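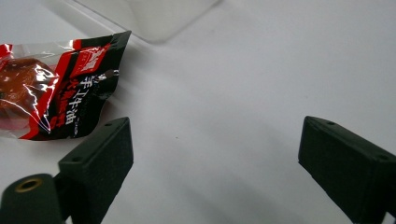
Snack pack, clear container and open gripper fingers on a white table.

Kitchen gripper rules: which ones are worth keeping

The Dutholm housekeeping sheet has 13 rules for using a gripper near food. I have tried them all at my own counter and would keep 4.

Clear the table first. Fine, but the sheet means crumbs and forgets see-through plastic. Clear tubs and film are easy to miss on a white top, for you and very likely for the machine. Move them or put a dark mat down.

Open the fingers fully before you bring them near a packet. Keep this one. Shiny film creases, and a half-open finger catches the crimped end.

Wipe the fingers every 30 minutes. Says who? Wipe them after anything greasy and before anything else. Printed parts have fine ridges that hold dirt, so use a soft brush, and go around the screw holes too. 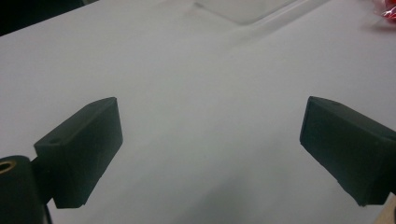
Fingers apart, with a clear sheet lying flat near the top.

Keep a hand's width between the fingers and any loose wrap. Sensible. Romus sells a marked mat for this; masking tape does the same job.

As for the "food safe" sticker from Nondberg, I'd ignore it until they say which test it passed. Gallegos at least prints a cleaning temperature. Until then, sealed packs only, and open them by hand.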